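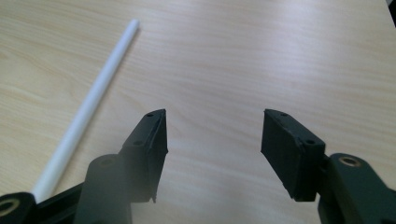
Elvira Tamayo wrote back on the draft budget that the fingers should not be one line. Her point was that the finger pair is the cheap part and wears out first, while the linkage and bushings are bought once and kept. The sheet now splits them.

Unit 4: Budgeting for hand-held grippers

Fixed items, per gripper
Linkage set with bushings (Wirlow): $254
Camera mount and cable: $42

Consumables, per term
Finger pairs: order 10. Expect to use roughly half.
Screws: buy by the box and charge to the shop account.

Test objects go on their own line. Straws and tubes cost very little, but last year they were left out and got charged to travel.

Presska quotes shipping separately, so ask for it in writing. Tapsell includes it on orders over $200. Put the quote date next to every price.

For next class: redo the sheet for a two-year plan. Assume the same table and lights, and no new linkage in year two. Orders close in December.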